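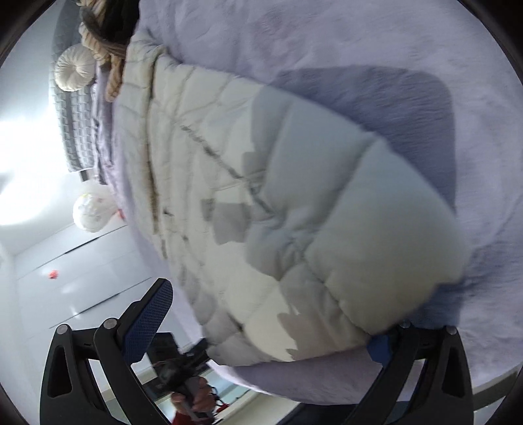

Blankets make heat, a reader of the first edition wrote to tell me, and I ought to say so plainly at the top of the chapter instead of going on about air. I've kept the letter. I disagree with every line of it, but I can see how you'd get there. You climb into a cold bed, you pull the covers up, and a few minutes later you're warm. Something must have made the heat, and the blanket is the thing you added.

Well, something did make it, and that something was you.

Chapter 3
Keeping warm: air, cloth and the slow loss of heat

What you should have with you

Before you start, you need to be happy with the difference between heat and temperature, which we went through in the last chapter. If it's gone hazy, go back and reread the part with the bath and the teacup. You'll also want two jam jars with lids, two thermometers and an old jumper, though those can wait until the end.

My first lesson in all this came from a rented house in Gademwood, long before I thought of writing a textbook. It had thick stone walls, enormous windows and one small stove downstairs. I was sure that thick walls meant a warm house, so I couldn't understand why I was sitting in my coat by teatime. My guess was draughts. I went round stuffing newspaper into every gap I could find (badly, I might add) and it did help a little. But the walls themselves were carrying heat out all day and all night. Stone is a fairly good conductor compared with the things we call insulators, and being thick only slowed matters down so far.

So let's start with the question I should have asked then. What is it that actually slows heat down?

Three ways out

Heat leaves a warm object in three main ways. You'll have met the names before, but I'd like you to think of them as routes out of a building, all open at once.

Conduction is the passing on of energy from particle to particle through a material, without the material itself going anywhere. Put a metal spoon in hot soup and the handle warms up. A wooden spoon in the same pan does it much more slowly.

Convection is heat carried by something that flows. Air next to your skin warms up, becomes less dense, and rises as cooler air comes in underneath. Then that air warms up too, and off it goes. A breeze does the same job faster, and we call that wind chill when we're reading the forecast.

Radiation needs no material at all. Every object gives out some energy this way, mostly infrared at the temperatures you and I live at. Stand near a bonfire and your face is hot while your back is freezing – the air behind you is no great distance from the air in front, so it can't be the air that's doing it.

There's also evaporation, which matters a great deal if you're sweating or have been caught in the rain. I've left it for the section beginning on page 108, where it gets proper treatment.

Still air, and how to keep it still

Air is a very poor conductor. Its particles are far apart and don't pass energy along at all well. If you could wrap yourself in a layer of air and persuade it to stay exactly where it was, you'd be snug in most weather.

The trouble is that air won't stay put. Leave a wide gap and it starts to circulate, and now convection is doing what conduction couldn't. That's why an empty cavity in a wall is helpful but a cavity filled with fluff or foam is usually better. The filling breaks up the space into lots of little pockets, and in a small pocket the air can hardly get moving.

Nearly everything we use for keeping warm works like this. Feathers, fleece, wool, straw, loft insulation, the fur on a cat: they're all different ways of holding air still. The solid part matters much less than people expect. Squash a thick duvet flat under something heavy and you have exactly the same amount of stuffing, but you've pushed out the air, and it won't insulate nearly so well until it has had a chance to fluff up again.

I find students nod along to this and then, a page later, tell me that wool is "a warm material". Leave a wool jumper in an unheated room overnight and put a thermometer inside it. It reads the same as the room! Do try it, because nothing I write will convince you half as well.

Stitching is an interesting nuisance here. A padded jacket or a quilted cover needs seams, or all the filling would slide down to one end. But along each line of stitching the two layers of cloth are pulled close together, so there's hardly any thickness left and heat gets through more easily. Some makers get round it by sewing little walls of fabric inside, so that the layers never quite meet. On a bed it's less of a worry, as one cover can lie over the thin places in another.
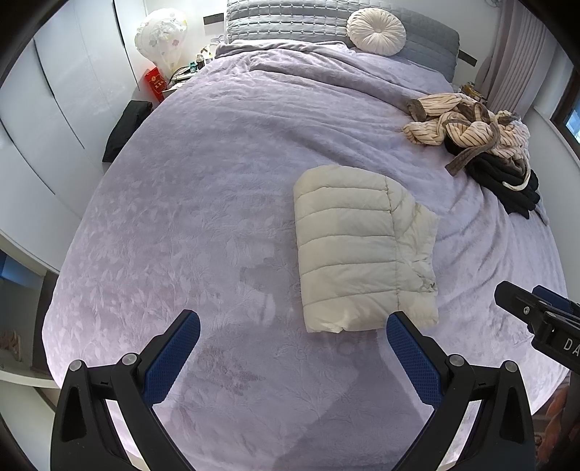 A word about rates

Up to now I've said "more slowly" and "more easily", and you may be itching for something firmer. The rate at which heat is conducted through a flat layer depends on the difference in temperature between its two sides, the area of the layer, its thickness, and the material it's made of. Double the temperature difference and you double the rate. Double the thickness and you halve it. We'll write that as an equation in the next section and use it on the walls of a terraced house in Senent.

For the moment I'd like you to hang on to the first of those. Heat flows because there's a difference. A good insulator doesn't stop it, and it has no idea which side you're on. The same wrapping that keeps soup hot will keep ice cream cold, and I've had more arguments over that than over anything else in this book. Years ago I took a block of ice to a school open day in Grunik wrapped in a woolly scarf, and several parents were quite certain that I was melting it.

Try this before you read on

Fill both jam jars with warm water from the tap, to the same level. Wrap one in the jumper and leave the other bare. Put them side by side on a table, away from sunshine and radiators, and note both temperatures every few minutes for around half an hour. Plot the two sets of readings on the same axes.

Then empty the jars and do it all again with water from the fridge. Sketch the curves you expect first, in pencil, and keep the sketch even if it's wrong. You'll need it for the first exercise.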